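The Wuvudix hand gripper kit, after a lot of small bags
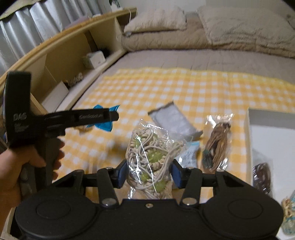
A reader on my last post wrote that reviewing a tool like this is pointless until you've used it for a month, and that anyone who calls it good or bad after a weekend is selling something. Fair enough. I'm not selling anything, and I haven't made up my mind either, but I have used it long enough to be annoyed by it, and I think that counts.

The kit costs $209. For that you get the hand-held gripper, spare finger pads, a little hex key and a download code for the Flostetti software, which is supposed to turn your own picking and placing into something a robot arm can learn from. The box says "teach by doing." I read that as "you do the work," and so far I've been right.

I started with small bags because the sales page makes such a point of them. Clear plastic, crinkly, shiny, stuffed with knotted cord and beads. It's a good choice for a demo and a mean one for a customer. A bundle of cord gives you something to squeeze, and the pads hold it well enough if you come at it from both sides and don't rush. Flat packets are another story. If one is lying tight against the cloth I usually have to nudge a corner up first, and I doubt that nudging is what a robot ought to be learning from me.

Then there's the glare. Cellophane throws white streaks at every angle, and the software's "clean grasp" score drops whenever it does. I ran 100 picks one evening and the score seemed to have more to do with where I'd put the lamp than with how well I'd held the bag. Support told me to try diffuse light. I'd like to know whose bedroom has diffuse light.

What I do like: the linkage feels solid. The fingers close evenly, there's very little slop, and the pads clean up with a damp cloth. I had expected toy quality and it's better than that. My wrist gives out well before the hardware does — the thing is bulky, and after 2 hours I was setting it down between every pick.

The subscription is where I get grumpy. You can collect all you want for free, but turning it into anything that moves an arm means paying Zemulmont, the parent company, $8 a month, and the arm they recommend is the Amaral, sold separately. None of this is hidden. It just isn't on the front of the box.

I've also asked twice how many picks it takes before the arm can handle a bag it hasn't met before. The first answer was a link to a video. The second was a link to the same video. The arm in it picks up a sponge.

So I'm keeping the kit for now and holding off on the subscription. A firmware update was promised for December and it's on my unit, but I can't tell what it changed. If you own one and the grasp score makes sense to you, leave a comment and tell me what light you're using.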